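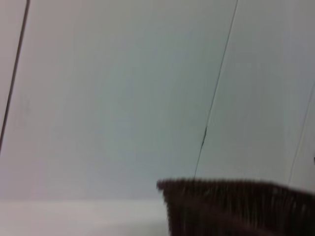

Skonville has adopted a set of working rules for robot arms used in cleaning and light maintenance, the first the city has put in writing. The rules were published on 21 Mar 2019 and apply to any arm working inside a city-owned building, whether the city owns the machine or a contractor brings it in. A large part of the text deals with walls. Pale panels divided by thin dark seams, with something like a brush head close by, are the kind of surface and tool the authors had in mind when they wrote the section on contact work. Under that section, an operator must record the position of every seam before a tool touches the wall, and must set a lower contact force for any pass that crosses one.

The document was drafted by Basis, a small safety consultancy in Fedaldale, after a review of 634 work logs from city buildings. Sem Meijer, who led the review, said most of the problems in the logs were small ones. Tools caught on joints, bristles wore down on one side, and arms were restarted without a check after a stop.

"The machines were mostly set up well on the first day," Meijer said. "Then a tool was changed, or a panel was replaced, and the settings stayed the same."

The rules set a speed limit of 80 millimeters per second for any tool in contact with a wall or work surface. Within 40 millimeters of a corner or an open joint, the operator has to cut that speed by half. Bristled tools must be inspected after every 3 hours of use, and a tool with bent or missing bristles has to be taken out of service until it is replaced.

Wrist cameras get a section of their own. The view must be checked at working speed as well as at rest, and the check has to be repeated whenever the lighting in the room changes. If the operator can't make out the edge of the tool in the moving view, the job must be done at a lower speed or with a second, fixed camera.

Each site must also name one person who can stop the arm, and that person has to be in the same room while it is moving. Remote stops are allowed as a backup only. After any stop, planned or not, the arm returns to its start position and the tool is inspected before work goes on.

Laryea, which holds the cleaning contract for several city buildings, said it would follow the rules but had asked for changes to the inspection schedule. The company said stopping partway through a long wall can leave visible lines between passes. Meijer said the drafters had heard the same point from other contractors and that the schedule could be changed at the first review.

Sites already using robot arms have until the end of April to update their written procedures. New sites must have them in place before work begins. Copies of the rules are available from the Skonville building services office.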